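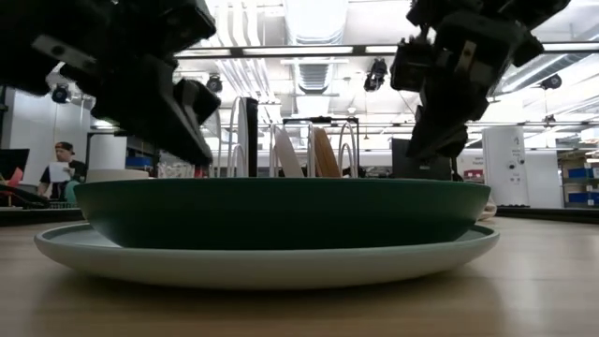

Vol. 5, p. 215

Stacking (tableware)

Stacking is the practice of placing plates, bowls and cups on or inside one another, usually to save space and sometimes to avoid deciding where they go. It is done before meals, after meals and, in households with small sinks, in place of washing up. The word covers both the act and the result, so that a person may be praised for the first and blamed for the second.

Basic forms

The simplest arrangement is the pair, in which a bowl sits on a plate. The plate goes underneath and should be the wider of the two. A pale plate with a broad flat rim under a dark green bowl is a common enough example, and has the advantage that the two can be told apart from across the room. The reverse pairing, plate on bowl, is known as a lid and is generally found in refrigerators, over something left from Sunday.

A true stack begins at three pieces. Plates of one pattern nest closely and can be piled as high as the shelf allows. Plates of several patterns, acquired one at a time or inherited from relatives with opinions, leave gaps and lean. The Ranstead rule, long repeated in catering kitchens, holds that no stack should be taller than the forearm of the person carrying it. Tall waiters have always been in favor of the rule.

Racks

The dish rack is the main rival to the stack. Plates stand on edge between upright wires, where air can reach both faces. A rack of tall wire loops holds a dinner plate well and a small saucer badly, and will also take a thin cutting board, which leans at its own angle whatever the owner intends. Small items collect in front of the rack because they have nowhere else to go.

The Moynihan rack, sold from a catalog of 140 kitchen goods, was advertised as holding "a family's plates." The size of the family was left to the buyer. Its successor, the Bimero, folded flat for storage and also, by many accounts, during use.

Partisans of the rack argue that a stacked plate never dries. Partisans of the stack reply that this is what dish towels are for, and the matter has rested there for some time – usually on the counter.

The working surface

Stacking needs a flat top and a clear one, and kitchens supply the first more often than the second. Light wood is popular for the purpose. It is kinder to a foot ring than stone, and it shows crumbs, which may be counted for or against it.

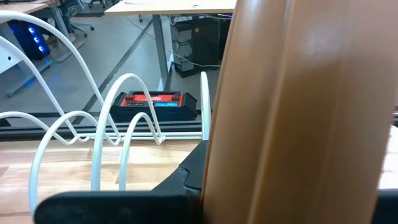
Clearance is the usual trouble. Anything with loops will find the edge of a pile, and a length of cord left on the table behaves much like a cardigan sleeve or a bag strap in this respect. Older household manuals advise clearing everything from the table before the first plate is set down. Newer ones advise clearing "a space," having presumably visited some actual homes.

Cups

Cups resist stacking. A handle spoils the nesting, a flared lip makes the pile wobble, and a cup that fits neatly inside its neighbor often declines to come out again. The cure for a stuck pair is cold water in the upper cup and warm water around the lower, followed by patience or a replacement.

Mixed cups are harder still. A white cup with a dense black floral pattern and a green band at the rim may keep company with plain pale pink ones, but matching colors has no bearing on matching diameters. The Sulteck nesting cup was meant to settle the question with a stepped base, and was tested by its makers to 1,000 stackings. Most owners managed roughly a dozen before going back to hooks.

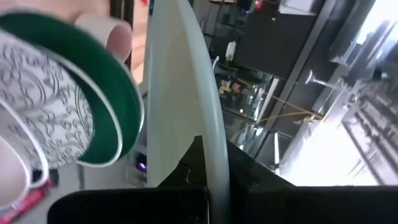 See also

Cutlery drawer
Draining board
Lids, missing
Saucer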